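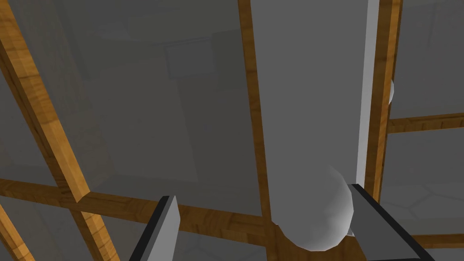
Fingers at the rounded white end of a gray upright, glass and wooden bars behind, in a computer simulation.

25 May 2020
By our workplace reporter

The woman I have come to talk to has put glazed cabinets together for Stodent for most of her working life, and the first thing she wants to know is whether I have been shown the simulation. I have. Everyone who visits the Eltemgate plant gets shown the simulation before they get shown the floor.

"It's very clean in there," she says. "No dust. Nobody's coat on the back of a chair."

She asked me to leave her name out, and her line lead, who joined us for part of the conversation, asked for the same. Neither has been told not to speak. Both have noticed that the people who speak well of the project get asked to speak again.

The project is called Mevholm. Stodent bought it from an automation firm, Keane, and the plan is for a robot arm to take over part of the finishing work: holding parts for fitting, trying doors, moving pieces between benches. Before the arm touches anything that costs money, it practices in a computer. Keane's people reported 3,000 practice runs by the end of the winter, and the number went up on the board by the time clock.

What did she make of that?

"I thought, good for it. Then I thought, how many of those went right? That wasn't on the board."

I asked the same question in the office upstairs. I was told that the success rate was improving and that a single figure would be misleading at this stage. The 3,000, apparently, was not misleading.

She doesn't come across as somebody who hates machines. She likes the panel saw, and she fought to get the vacuum lifter repaired when the company wanted to go back to two people and a strap. Her complaint about Mevholm is more practical. The arm in the simulation closes its fingers on a part, and she wants to know what it feels when it does.

"When I take hold of a piece and there's a bit of play in it, I know before I've thought about it. I'll stop and look at the screw. They told me the arm has force sensing. Fine. Does it stop and look at the screw?"

The line lead answered that one for her. It stops, he said, and it puts a light on, and a person goes and looks at the screw.

"So that's me," she said.

"That's you," he agreed.

This is the part of the scheme that gets the least space in the company newsletter. Forty people work in finishing at Eltemgate, and the promise, made at a meeting in the canteen and later in writing, is that none of them will lose a job to the arm. I have read the letter. It covers the trial period. It says that roles "may evolve," and it doesn't say what anybody will be paid once they have.

For her, the evolving has already started. She spends two mornings a week at a desk going over simulated grasps and marking them acceptable or not. She was picked because she is careful. There is no extra money in it, and her bench output is still measured as it was before, though the lead says he has asked for that to be changed.

"I sit there and tell it, you're too low, you're too far over, you'd mark the finish doing that," she says. "It took me years to learn that. I'm giving it away at the same hourly rate."

Did she consider saying no?

She took a while over this. "I considered it. But then they'd ask somebody who doesn't care, and the thing would learn it wrong, and I'd be standing next to it."

The lead is more hopeful than she is, up to a point. He has had three people out with bad shoulders in the time he has run the line, and if the arm takes the lifting he will be glad to see it. What bothers him is that the lifting was never the part Keane started with. The demonstrations are all of fingers closing on things.

"I'd have started with the heavy stuff. I said so. They said the heavy stuff was a later phase."

When is the later phase? He didn't know. Upstairs, they didn't know either, although they did know when the arm would be shown to customers.

I asked about the glass. Stodent's doors are glazed, and one reason given for so much simulation is that a mistake costs nothing on a screen. Both of them accept that. She has seen what a cracked pane does to a shift. But she also pointed out that the glass in the pictures is always perfect, and so is the wood.

"Real wood moves. You get a damp week and everything's tight. I asked if they had a damp week in the computer and the young man wrote it down."

Had she heard back?

"He was very polite."

The company's own case is that orders are up and hiring is hard. It says 821 cabinets went out late last year, and that Mevholm is how it means to bring that down. I put the figure to her and she laughed. Late because of what, she asked. In her memory a good many were waiting for hinges.

The lead said he would like to see that number split up by cause before anyone buys a second arm. He has requested it. When I left he was still waiting, and she had gone back to her bench to make up the time she'd spent talking to me.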